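3.2 What people called a "plate"

I went into this part of the study thinking the plate question would be the boring one, and I was so wrong! We asked 186 households to keep a food diary for 17 days, and under each meal there was a small box for what it was served on. Sunita Agarwal had wanted to drop that box to save space – I'm very glad she lost that argument.

People wrote all sorts of things. Color came up far more than size (the pink one, the yellow one, "my green plate"), and plenty of families had a firm rule about who got which. Fruit was the odd one out, as it often skipped the plate completely and went from board to hand.
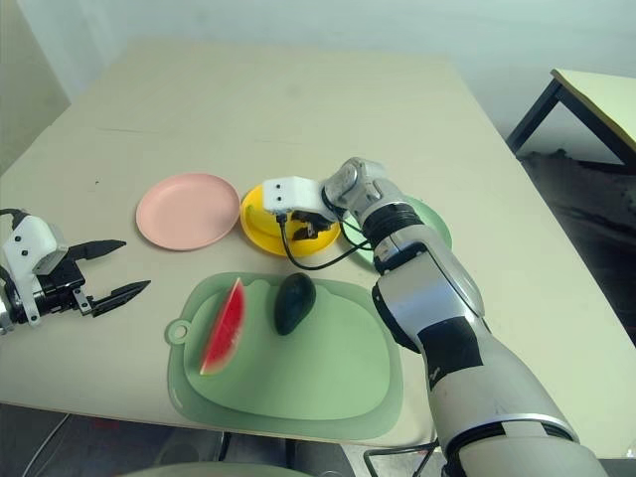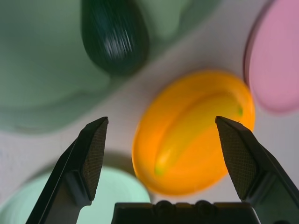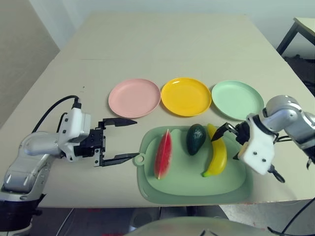

Figure 4. Colored plates and a green cutting board on a tabletop (first and third panels); a round orange object, close up (second panel).

Now, the snack entries gave us a real headache. Does an apple eaten over the sink count as a meal? Fumiko Tamura said yes and I said no, and we went back and forth until we settled on a plain rule: if the person wrote it down, it counts. That left us with 304 snack entries to code by hand, which I did with Els Verbeke over a couple of long weeks in September. Where we disagreed, we kept both codes and marked the entry as mixed (see Section 3.4).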